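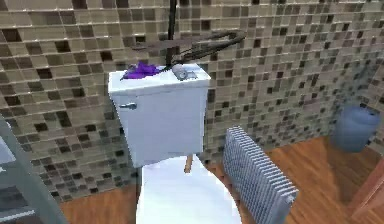 Des toilettes à réservoir, ici devant un mur de mosaïque.

Imprimer cet article
Envoyer par e-mail

Chasse d'eau : les belles promesses des économiseurs
Décembre 2024

Kanako Furukawa reçoit dans un bureau encombré de robinets d'arrêt et de joints. Plombière de formation, elle conseille depuis des années des copropriétés sur leurs charges d'eau, et elle a vu passer beaucoup de prospectus. Le dernier vante le Flivuveck, une poche qu'on glisse dans le réservoir pour réduire le volume de chaque chasse. « Le principe date de la bouteille remplie de sable de nos grands-parents, soupire-t-elle. On y a ajouté un emballage et un prix. »

Le fabricant parle d'économies « immédiates et durables ». On lui demande si c'est faux. Elle hésite. « Immédiates, oui, forcément : s'il y a moins d'eau dans la cuve, il en part moins. Durables, je demande à voir. Sur les modèles anciens, la cuvette a été dessinée pour un certain volume. Vous en retirez une partie et les gens tirent deux fois. J'aimerais qu'on me montre une étude qui compte les doubles chasses. »

Une étude, il y en a pourtant une, citée en bas de la brochure : 268 logements suivis à Skarkness. Mme Furukawa l'a lue. Les relevés s'arrêtent au mois d'août, au moment où une partie des habitants était absente. « Alors bien sûr que la consommation baisse. Chez moi aussi, quand je pars en vacances. » Elle a écrit pour obtenir les chiffres de l'hiver. Pas de réponse à ce jour.

Ourania Chatzigeorgiou, gestionnaire d'immeubles qui a tenté l'expérience, se montre plus indulgente. Elle a fait poser quelque 1 000 poches dans son parc. « La facture a un peu diminué, je ne vais pas dire le contraire. Seulement, la même année, on a remplacé les compteurs et réparé une colonne. Qu'est-ce qui vient de quoi ? Je serais bien incapable de vous le dire. » Le commercial, lui, n'a pas eu ces scrupules et l'a citée parmi ses clients satisfaits. Elle a demandé le retrait de son nom.

Reste la fuite, dont les brochures parlent peu. Pour Mme Furukawa, c'est là que se perd l'argent : un joint de clapet entartré laisse filer un filet d'eau jour et nuit, parfois pendant des mois, sans que personne l'entende. Son test tient en une phrase. « Du colorant alimentaire dans le réservoir, vous attendez 10 minutes sans tirer, et si la cuvette se teinte, vous changez le joint. » Elle en a dans sa sacoche, du rouge, acheté au rayon pâtisserie.

Et les mécanismes à double touche, qu'on présente comme la solution sérieuse ? Elle fait la moue. « J'en pose. Quand c'est bien réglé, ça marche. Mais j'en ai démonté un la semaine dernière, il avait 5 ans et il fuyait des deux côtés. Une chasse économe qui fuit, expliquez-moi l'intérêt. » Elle n'exclut pas que les modèles récents tiennent mieux. Elle attendra d'en avoir démonté quelques-uns.

Aux copropriétés qui l'interrogent, elle conseille de relever le compteur le soir, puis le matin avant la première douche. Les poches, on en reparlera.

Propos recueillis par Jussara Honorato

À lire aussi
Adoucisseurs : faut-il vraiment s'équiper ?
Compteurs individuels, qui paie la pose ?
Récupérer l'eau de pluie en ville, le calcul de Beryl Heywood
Tartre : le vinaigre à l'épreuve

Contact | Mentions légales | Tous droits réservés | Haut de page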